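About Vonero School of Catering and Household Skills

Vonero is a day school for young people and adults who wish to learn the practical work of a kitchen, a canteen or a well-kept home. We teach in two buildings: the main house on Joseph Street, where the kitchens and classrooms are, and the smaller Dekell annexe, which holds the laundry and the linen store. The school has 200 students at present, of whom 14 are in the evening group that meets on Thursday.

The school was founded by Seija Sjöberg, who had managed hospital kitchens for most of her working life and believed that serving and clearing deserved as much teaching time as cooking. She remains a member of the board and still gives the opening talk to new students each September. The present head is Holger Engström, who joined us as a teacher of kitchen practice.

Our first-term course, known in the school as Flolau after the room in which it was first taught, is concerned entirely with handling, cleaning and putting away. Students learn to carry a tray level with both hands, to set it down without noise, to wipe a counter from the back edge forwards, and to return each item to its proper shelf. They practise with empty trays before anything is placed on them. Cooking begins in the second term, when these habits are in place. 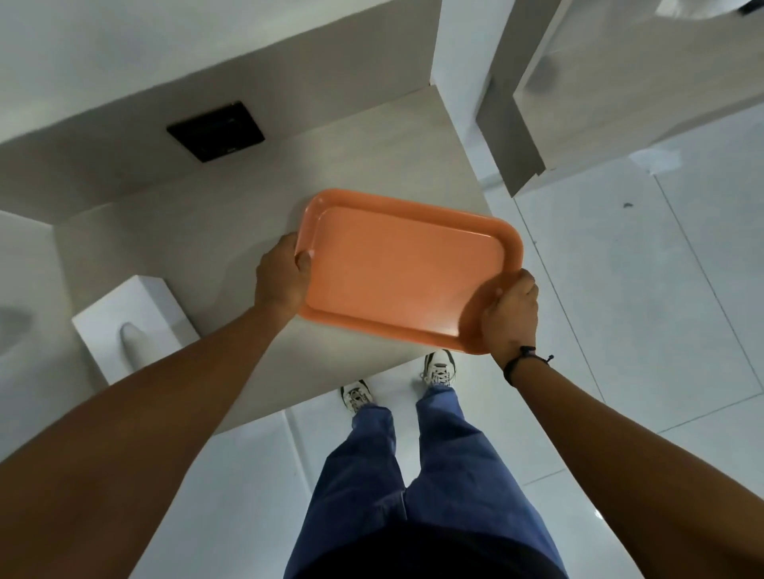
Assessment in the first term is practical. Each student is observed on three occasions by a member of the teaching staff and receives written comments within the week. There is no written examination until the end of the year, and a student who needs more time may repeat any part of the course without a further fee.

The teaching kitchens are fitted with long work counters at which students work in pairs. Equipment is supplied by the school and is kept in open storage, labelled by size and use. The full inventory stands at 449 items and is checked by the students themselves at the close of each term, under the direction of the stores teacher. Damaged trays, bowls and utensils are withdrawn at that time.

Vonero is governed by a board of seven members and is funded by course fees and by the income from our lunch room, which seats 100 guests and is open to the public during term. The lunch room is staffed by second-year students, who take turns at the counter, at the tables and in the wash-up.

Applications are accepted throughout the year. Prospective students are invited to spend a morning with us before applying, and should ask for a place at the school office, on the ground floor of the main house. The office opens at 8.30 am.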